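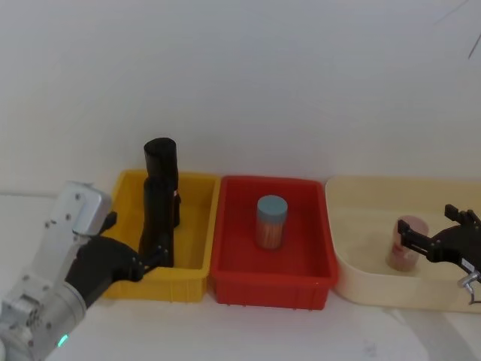 Flarari Opens Orders for Tenus, a Two-Arm Sorting Kit for Small Packing Rooms

Istcombe, January 27, 2023 - Flarari today opened orders for Tenus, a tabletop kit with two robot arms for companies that sort mixed goods in small quantities. The kit is made for packing rooms, repair shops and return desks, where the items are different every day and a large automatic line would be too expensive.

Tenus comes with two kinds of hand. One arm carries a black hand with several fingers, which can close around tall and round objects such as tubes, jars and bottles. The other arm carries a parallel gripper with two fingers, for cups and other light things which are easy to take from the side. Both arms work over ordinary plastic bins and basins, so the customer can keep the containers that are already in the house.

The kit is prepared at the Flarari workshop in Istcombe and is delivered with the control unit, the table mounts and the software. According to the company, two persons can install it in one working day. The arms can lift up to 2 kilograms each, and the complete kit weighs 62 kilograms.

Teaching by showing

For a new task, the operator moves the arms by hand and the software records the movement. The operator then gives the task a name and chooses which container belongs to which kind of item. No programming is needed for this. Customers who have their own developers can also use the open interface, which is described in the manual.

"Our customers told us that they do not want to change their whole room for a robot," the company said in a statement. "They want to put it on the table which they have, and they want to begin with the work of this week. We have tried to build Tenus in this way."

Trial at Stergiou

Before the start of sales, Tenus was tested at Stergiou, a mail order company for household goods. The trial ended in December and covered 2000 returned items. Stergiou has decided to keep the kit and has ordered a second one for its other site.

Availability

Tenus can be ordered now directly from Flarari. Delivery takes 5 weeks after the order is confirmed. The price depends on the choice of hands and on the service plan, and a written offer can be requested without cost. Spare fingers and extra table mounts are sold separately.

About Flarari

Flarari develops and builds small robot systems for sorting and packing. The company is based in Istcombe and offers installation, training and repair for all its products.

Press contact: Flarari Press Office, Istcombe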